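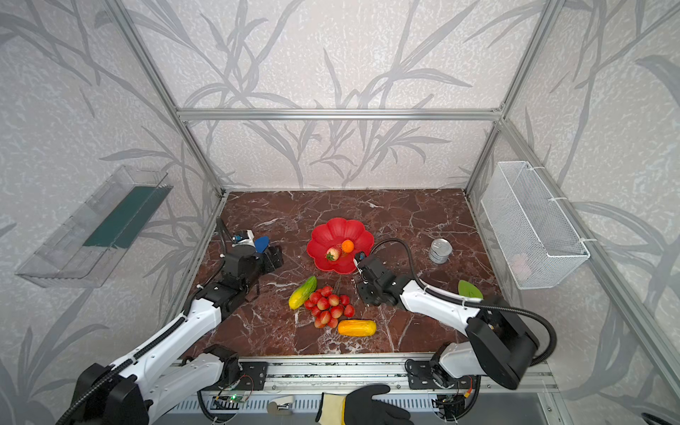
Toy food is the name for plastic, wooden, cloth or paper copies of things people eat, made for pretend play. It is one of the oldest and best loved kinds of toy, and it turns up in nearly every culture that has dolls, since dolls have to be fed! Fruits and vegetables are the largest group by far. They range from the very plain to the surprisingly specific: a strawberry with its green leafy cap is a standard item almost everywhere, while a bunch of red lychees on thin stems, with textured skins and all, belongs to sets that look beyond the usual apple and banana.

History

Early toy food was molded from plaster, clay or papier-mâché and painted by hand. Pieces were often glued to their plates, which kept them from getting lost but made for rather stiff dinner parties. Soft plastics changed everything. A hollow tomato could now be dropped, squeezed, chewed and washed, and prices fell so far that whole market stalls could fit in one box.

Collecting

Grown-up collectors tend to specialize. Some want only bread, others only fish, and a small, cheerful group hunts for vegetables in odd colors caused by factory mix-ups. The Prarkgate Toy Museum opened a permanent toy food room in 2014 with 168 pieces on show, including a Jorkeler grocery set that still has all 49 of its parts. The Petrauskas catalog, which sorts pieces by mold marks, is the usual guide for dating them. A swap fair is held in Vutska each September and is well worth the trip for anyone who loves a good plastic turnip.

Serving pieces

Plates, bowls and baskets are collected along with the food. Flower shapes are a lasting favorite, as the rounded petals are easy for small hands to grip and look festive even when nothing is on the menu.
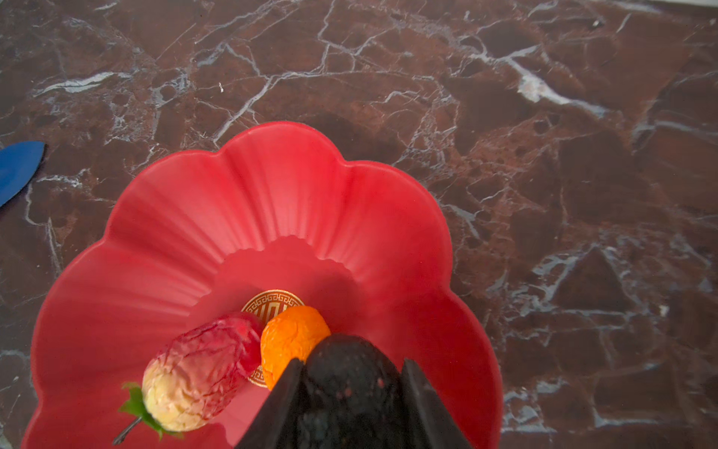

Red plastic bowl in the shape of a flower, with a gold medallion at the center.

Real tableware is often used in play too, and many families simply hand over whatever the kitchen can spare.

Last updated 2018-07-17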